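Kedside Guest Rooms - FAQ: beds, bedding and laundry

Quick answers for guests and for whoever is doing the turnover. Ask Grethe if it's not here.

What time can I get into the room?

3 pm. Earlier if the bed is made up, call first.

Are sheets and towels included?

Yes, both. One set per person. Stays over 7 nights get a full change in the middle, no charge.

Can I bring my own pillow?

Sure. Put ours on the closet shelf, not on the floor please.

Do you have feather-free pillows?

All of ours are polyester fill. No feathers anywhere in the house, no wool blankets either.

I get cold at night. Extra blankets?

Hall closet, second shelf. Take what you want. In February we leave one at the foot of every bed anyway. The radiator knob in Gesow sticks, turn it hard to the left.

Which room is which?

Gesow is the back room, one double. Lauritsen is upstairs, two twins. Groralum is the small one by the stairs, single bed, cheapest.

Do I have to strip the bed when I leave?

Nope. Leave it. If you do strip it, pull the bedspread off first and set it aside, it does NOT go in with the sheets.

Can I eat in bed?

Rather you didn't. Coffee is the big one. If something spills tell us the same day, cold water straight away, no hot, no bleach. A stain we hear about right away costs you nothing. One we find later is $19.

Can I put a suitcase on the bed?

No, sorry. Wheels snag the quilting. There is a luggage rack behind the door in every room.

How do you wash the quilted spreads?

Alone, cold, gentle, half the soap. Low dryer with two clean tennis balls, take it out while the edges are still a bit damp and hang it over the rail. Never iron the raised pattern, it flattens and dosn't come back.

And the ruffled pillowcases?

Inside out, warm, with the colors. Shake the ruffle out before it dries or you'll be at it with an iron for 17 minutes a piece. Hiếu irons his, Grethe doesn't. Either is fine.

Do the spreads and pillows have to match?

No. We buy when something wears out, and we buy what we like. Guests ask where things are from, mostly we can't remember.

How should the spread hang?

Top edge up by the pillows, even on both sides, hem clear of the floor. Side should cover the mattress and stop there. Fold the border under if it's too long.

Can I lay things out on the bed to fold or pack?

Yes, small flat stuff is fine, clean and dry only. Take hold of a corner and lift, don't drag it across the quilting.
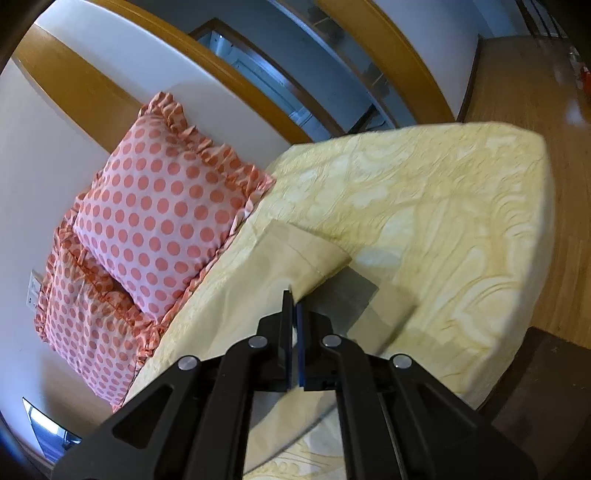 Page last changed: 2019-12-05

Pale yellow spread with the swirly raised pattern, pink pillows with the coral dots and the ruffles. Pillows go up at the wall, headboard end. For the headboard, dry cloth only, no spray polish, it ends up on the pillowcases and then we're washing them again.

What about the wood floor next to the bed?

Dust mop after the bed is made, not before, lint falls. Barely damp cloth for spots. Socks are slippery on it, slippers are in the basket downstairs.

I left something behind in the bedding.

Happens a lot. Chargers, earrings, one retainer so far. We shake out every spread before washing and keep finds for 19 days. Call or write, you pay postage.

Can I buy a spread like yours?

Not from us. Try the outlet out on the highway, bring your matress measurements incl. depth.

Who do I ask about allergies, cribs, anything else?

Grethe Hafstein for bookings and rooms. Hiếu Triệu for laundry and lost things. Mornings are best. Cribs need two days' notice, we only have the one.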